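Pullden Room Pack: simulated rooms for testing household robots

The Pullden Room Pack from Tremgate is a set of furnished 3D rooms for teams who want to find out whether their machine can do ordinary chores before they let it near a real home. It covers tidying, clearing tables, moving bins and opening doors.

What it can tell you

Machines are good at some of this work and poor at the rest. Picking up one rigid object from a clear surface is mostly a solved job. Doing it next to something tall and easily knocked over is harder. Opening a heavy door by its handle while keeping balance is harder again, and most controllers we see still fail it more often than we would like. The pack will show you which of these your machine can manage. It will not tell you how it copes with wet cloths, crumbs or a cat. We do not model those.

What is in the pack

50 room layouts, each with movable furniture and small objects
6 chore types, each at 3 levels of difficulty
500 start positions, fixed so that results can be compared
Scoring scripts and a plain log of every contact and drop

Layouts can be edited. Wall colours, floor finish and lighting can be changed without affecting the scores. Object weights can be changed too, but the run is then marked as custom.

Table and bin layout

A good first test. The usual task is to lift the bowl from the table without touching the statuette, then cross the open floor to the bin on its wheeled frame. The chair stands behind the table, close to the wall, so an approach from that side is tight.

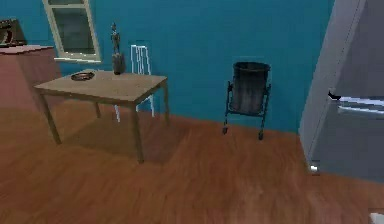
Requirements and support

The pack runs in the Zestex simulator and is supplied with a ready-made Kuroda arm model. Other arms can be loaded from your own files. Updates are free for the life of the licence, with the next due in September. Licences are per site. For a trial copy, write to Osvaldo Piras in sales. Questions about scoring go to Ubaldo Colombo.

Contact | © Tremgate. All rights reserved. | Back to top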